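About Us

Geron is an independent research and teaching institute concerned with public budgets and the people who depend on them. We study how governments raise money, how they decide to spend it, and what happens to households, contractors and local agencies when those decisions are delayed. We publish our findings in everyday language, and we train the public employees, reporters and elected officials who have to work with them.

Our Origins

The institute was founded in 1,954 square feet of rented office space above a print shop, with a staff of seven and one contract to review the reserve policies of county governments. Khurram Shaikh, our founding director, had spent his earlier career in a state budget office, where he saw capable people make large decisions from spreadsheets they had not been taught to read. The first course he offered was a two-day class on cash flow for school districts. It remains in our catalog, much revised, and is still the course most often requested by new clients.

In the years that followed, the institute added a research division, a library of state and local budget documents, and a small policy desk that answers inquiries from legislative staff of any party. The library now holds more than 900 adopted budgets, each indexed by fund and department.

What We Do

Our research division works in three areas: lapses in funding, public borrowing, and the cost of procurement. The first of these has grown the most. When an appropriation expires without a replacement, the expense does not stop with unpaid salaries. Permits are held back, small suppliers draw on credit, and repair work is put off to a season when it costs more. Our analysts follow these effects week by week and report them with the methods and source tables attached.

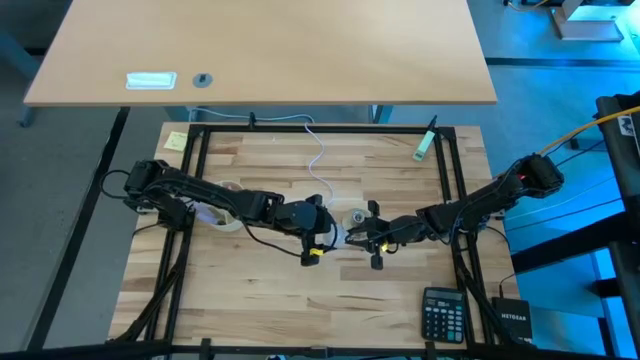

The teaching division offers short courses and a nine-month certificate in public finance. Classes are kept small, and each participant completes a project using the accounts of his or her own agency. The certificate was redesigned under Isla Cosgrove, director of instruction, who introduced the written budget memorandum as the final requirement in place of an examination. Enrollment for the next certificate group opens in November.

The Ferent Series

Our best-known publication is the Ferent Series, a set of briefing papers on fiscal questions before Congress and the state legislatures. Each paper is read before release by two reviewers from outside the institute - one with experience in government and one without. Corrections are printed at the front of the following issue. The series is edited by Nusrat Lashari and is free to all readers.

How We Are Funded

Course fees provide the larger part of our income. The remainder comes from research contracts and from the Drorner Fund, an endowment that supports work no client has asked for. We do not accept payment from political parties, campaigns or registered lobbying firms. Sponsors may see a draft paper for factual comment, but they may not change its conclusions or delay its release.

Leadership

Khurram Shaikh, Founding Director
Isla Cosgrove, Director of Instruction
Nusrat Lashari, Editor, Ferent Series
Annag Forsyth, Director of Research
Souad Radwan, Chief Financial Officer

Visiting and Contact

The Nishimura Reading Room is open to the public by appointment on weekdays. Requests for documents should name the government and the fiscal year concerned. Members of the press may write to the policy desk, which replies to most inquiries within one working day.

This page was last reviewed on Saturday, January 4, 2025.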